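News > Software > June issue

Print this page | E-mail this item

Driria planner update: what changes for simulation users

The Kevberg group has moved its kitchen tasks to the new version of the Driria motion planner.
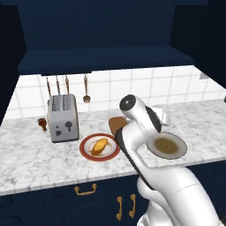 Why does the planner check for collisions twice?

The first check is a fast one, run on simple shapes while the path is being searched. The second runs on the full meshes once a path has been picked, and it catches close passes that the simple shapes get wrong.

Both checks now read from the same scene file. In the old version each kept its own copy, and the two could drift apart after an object was moved. Phyllis Goodall traced 14 failed runs to that bug before the fix went in — most of them in crowded countertop layouts with a toaster or plates near the arm.

The test set stands at 3253 saved start poses. A full pass takes 20 minutes on the shared machine, so please run it overnight if you are changing only cost weights. Anyone still on the Bretier controller should set the planner's output rate by hand, as the default has changed. The setting is on page 2 of the install notes.

Bug reports go to the Driria tracker, with the scene file attached.

This site uses cookies. By continuing to browse you accept our cookie policy.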